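Vikico Household Relocation Guide
Section 4. Bagging a Small Potted or Bare Succulent

This section applies to aloe and similar rosette plants that are moved in a plastic carrier bag. Plants more than 60 cm tall are covered in Section 5. Read all steps before starting.

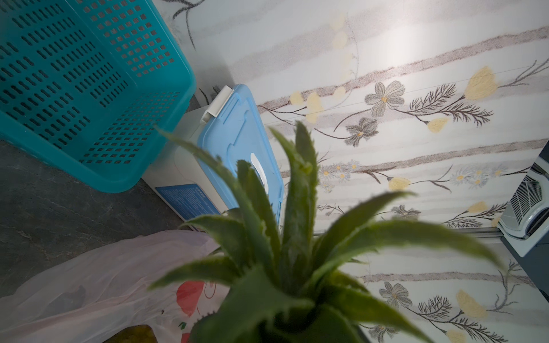
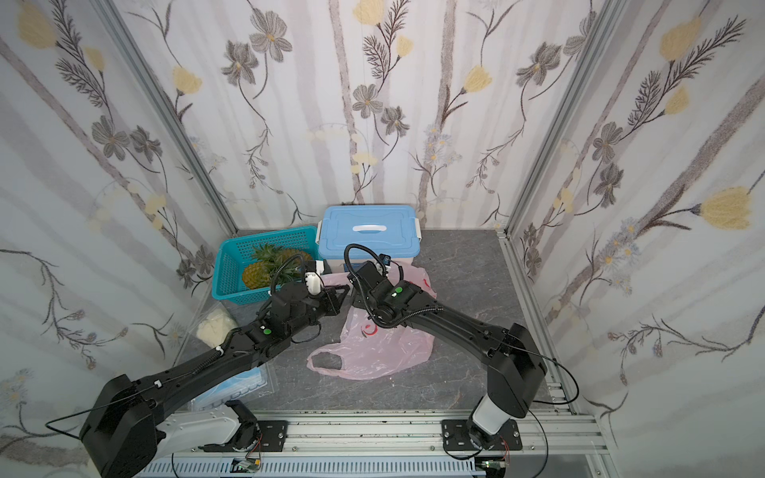
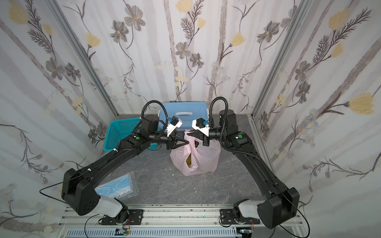
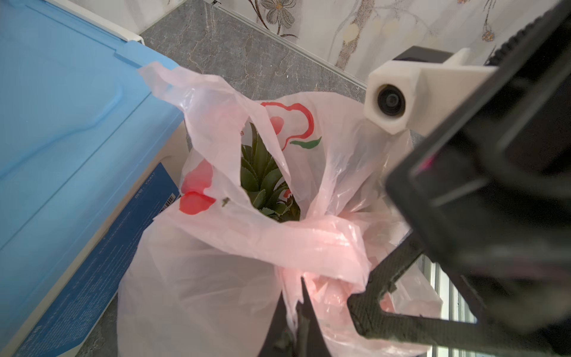
Figure 4-1. Pink carrier bag and storage box with light blue lid (box: first, second and fourth views). The aloe is shown in the first and fourth views.

Before you begin

Clear enough table space to lay the bag flat. Baskets of fruit and lidded storage boxes may remain at the back of the table.

Procedure

1. Check the bag for holes and splits. Use 2 bags, one inside the other, if the plant and its soil weigh more than 300 g.
2. Open the bag fully and press the bottom flat against the table.
3. Hold the plant at its base and lower it in with the leaves pointing up.
4. Gather both handles above the leaf tips. Tie them loosely, or leave the bag open for short trips.
5. Lift the bag by the handles and support the bottom with the other hand.

CAUTION: Aloe leaves have toothed edges. Keep them clear of the face and eyes — gloves are recommended.

CAUTION: Keep plastic bags away from infants and young children.

NOTE: Do not place a bagged plant under a storage box or in a basket with heavy fruit such as pineapples.

NOTE: Remove the plant from the bag on arrival. In July, do not leave it in a parked vehicle.

Section prepared by Ljubica Kovačević. Corrections may be sent to Deividas Org, Vikico Guides, Pickering office.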